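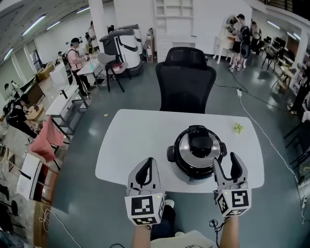
My sister Mehwish Virk moved to Wellau last December, and I finally went up to see her this month. She had been telling me about the open day at Bitar since she got there. Bitar is a Lebanese restaurant on the south side of town, and once a year the owners open the kitchen in the morning, let people walk through, and then serve lunch to whoever signed up. Mehwish signed up both of us and paid for the tickets, so the least I could do was drive.

It is 238 miles from my place to hers. I left early, stopped once for gas and a bad egg sandwich, and got there in time for dinner at her apartment. We had leftovers.

The open day started at ten. Parking was harder than I expected. The lot behind the building was being used for the grill and a couple of tents, so we parked by the hardware store and walked back. There was a line at the door already, mostly older couples and a few families with strollers. A woman at a folding table checked our names and gave us paper wristbands. Ours were green, which meant we were in the second group through the kitchen.

While we waited, they handed out small cups of lentil soup. It had lemon and cumin in it and a little fried onion on top. I would have been happy with a full bowl of that and some bread.

The kitchen tour was led by Imad Atallah, who owns the place with his cousin, Anas Yammine. Imad talks fast and does not use a microphone, so stay near the front if you go. He told us the building used to be a shoe store, and that they kept the old shelving and now use it for dry goods. The kitchen is narrow. We went through in single file, past the sinks and the prep counter, and stopped at the bread oven, where a baker named Sawsan Twal was working.

Sawsan was the best part of the morning for me. She makes all the flatbread for the restaurant, and on a normal Saturday she said she bakes nearly 682 rounds. She flattened the dough by hand, threw it back and forth between her arms a few times, laid it over a round cushion and pressed it to the wall of the oven. Each one took less than a minute. One of the kids in our group asked if she ever burned herself, and she rolled up her sleeve and showed him. She gave each of us a piece straight from the oven with za'atar and oil. Mine was gone before we reached the walk-in cooler.

After the cooler there was a short stop to look at the spice shelf. Imad passed around jars of sumac, dried mint and Aleppo pepper and let people smell them. He buys the sumac whole and grinds it there. The group ahead of us had slowed down at the back door, so we stood by the spices for quite a while, and I learned more about the restaurant's plumbing problems than I needed to.

Out back there were three other food businesses with tables. Odside is a coffee roaster from the next town over. They were pouring a light roast that I found a bit sour, but Mehwish liked it and bought a bag. Nasesitz is a small pickle company. I tried the turnips, the green beans and a hot carrot, and bought two jars of the turnips. The third was a honey stand, and it had sold out by the time we got there.

Kwadwo Boateng runs the Nasesitz table and also makes the pickles for Bitar. He uses less salt than most recipes call for and keeps everything cold the whole time. I asked whether the turnips would make it home in my car and he told me to buy a cooler. I put them in a grocery bag with ice from the gas station and they were fine.

Lunch was served at one, at long tables under the tents. You sit wherever there is space. We ended up across from a retired couple who had been to every one of these open days and knew which dishes to wait for. The food came out on platters to share:

Hummus with warm chickpeas on top
Fattoush
Grape leaves, the meatless kind
Chicken with garlic sauce
Lamb kebabs off the grill
Rice with vermicelli

The fattoush was very good, with plenty of sumac and the bread still crisp. The grape leaves were lemony and soft. I thought the chicken was a little dry, though the garlic sauce covered for it. The lamb was excellent, and the couple across from us had been right to hold off on the rice until it came. I had 2 skewers and could have eaten another. The hummus was smooth and not too heavy on the tahini, and there was more of Sawsan's bread in baskets all down the table.

Dessert was a semolina cake in syrup with an almond on each square. It was too sweet for me. Mehwish ate hers and then mine. There was also mint tea, poured from big metal pots, and they kept bringing it around for as long as people stayed.

A few things to know if you are thinking of going. Tickets are sold at the restaurant only, and they take cash or a local check. The kitchen floor is slick in places, so wear shoes with some grip. The tour has two steps down at the back door with no ramp, but Anas was taking people around by the side gate if they asked. There is one restroom, and the line for it was long just before lunch. Bring a jacket — the tents are open on one side, and the wind comes across the lot.

We stayed until almost three. On the way out I stopped at the counter and bought a bag of the za'atar and a stack of bread wrapped in paper. The bread was still good the next morning with eggs and some of the turnips.

The regular restaurant is open for lunch and dinner except on holidays. I looked over the menu while I was paying, and it has several things that were not served at the open day, including a fish dish with tahini and a stuffed squash that Mehwish says is her usual order. I plan to try the squash when I go back up to help her paint the bedroom.

Posted May 13, 2021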